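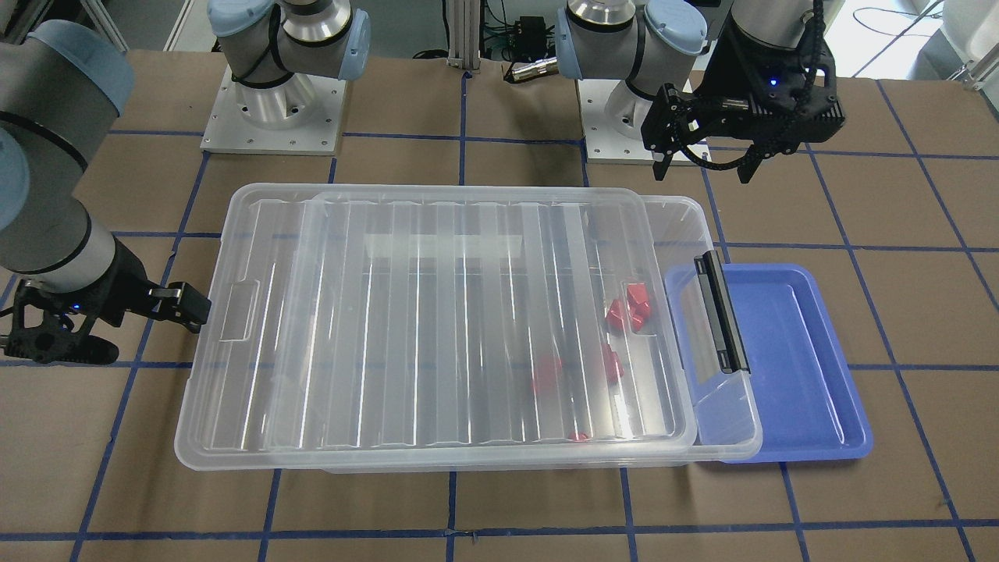 Mersha ist der Name eines zweiarmigen Sortieraufbaus, der in der Gemeinschaftswerkstatt Ernwood entstanden ist und dort bis heute weitergebaut wird. Den Anstoß gab Etenesh Kahsay, die nach einem langen Winter voller durcheinandergeratener Bausteine und Kleinteile fand, man könne das Einräumen doch auch einmal einer Maschine beibringen. Der Arbeitstisch ist mit braunem Kraftpapier bespannt und mit blauem Klebeband in ein Raster geteilt, an dem sich die Werkstücke nach jedem Umbau wieder an dieselbe Stelle rücken lassen (eine herrlich einfache Lösung, die sich in Ernwood inzwischen auch an anderen Tischen eingebürgert hat). Gearbeitet wird meist mit einer großen durchsichtigen Kunststoffbox, in der kleine rote Teile liegen, und einer flachen blauen Schale daneben. Die beiden grauen Arme mit den hellblauen Gelenkkappen sitzen auf eigenen Montageplatten am hinteren Tischrand und greifen von dort nach vorn.

Aufbau und Steuerung

Die Steuerung schrieb Nahom Bogale, zunächst auf Grundlage des älteren Werkstattprojekts Trorkon, von dem heute nur noch die Protokollfunktion übrig ist – und die läuft, wie er gern erzählt, seit dem ersten Abend ohne Murren! Sie umfasst 2.405 Zeilen, Kommentare mitgerechnet, und davon gibt es reichlich. Mbali Joubert übernahm die Verkabelung und verlegte sie im Oktober noch einmal völlig neu.

Betrieb

Ein Übungsdurchgang besteht aus sechs Griffen, an einem guten Abend kommen ungefähr 200 Griffe zusammen. Als schwierig gilt vor allem die hohe Wand der Box: Der Greifer muss steil von oben hinein und ebenso steil wieder heraus, was die Bahnplanung lange beschäftigt hat. Ein zweiter, kleinerer Aufbau mit dem Namen Flullard wird von Zinash Lemma betreut und verwendet dieselbe Software.

Siehe auch: Flullard, Trorkon, Gemeinschaftswerkstatt Ernwood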